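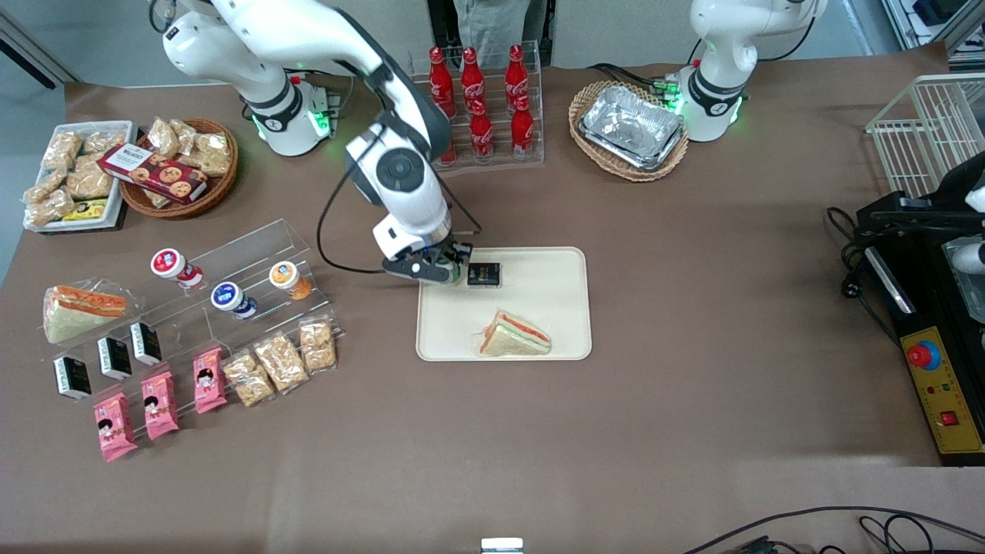
Our Snack Counter Project: Report for the Elov Unit

Our group picked the snack counter because all of us have stood in front of a messy one, hungry and in a hurry, and walked away with nothing. We wanted to find out how much food you can set out on a single table and still let people see what they are choosing.

We tried a lot of layouts on paper first (so many!), and the one we liked best used different holders for different foods. Crunchy snack packs went into a round wicker basket, where a bit of a heap looks friendly, and the red Coca-Cola bottles got a clear rack so the logos would show. Yogurt cups stood on the stepped stand, which keeps the tall things from hiding the short ones. The foil trays got a basket too, and we were fond of that.
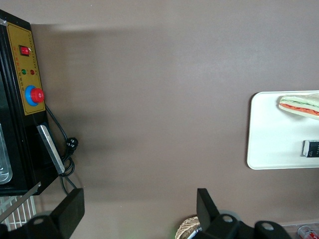 Hot food was the part we argued over longest. A heating appliance takes up plenty of counter and needs its cord kept tidy, and we felt the switch and the knob should always face whoever is serving. We also wanted open tabletop beside it, so a tray can be set down without moving anything else first.

If we get to do this again in December, we would like to add price cards and give the sandwiches a better spot of their own. Our budget sheet, 2 pages long, is attached.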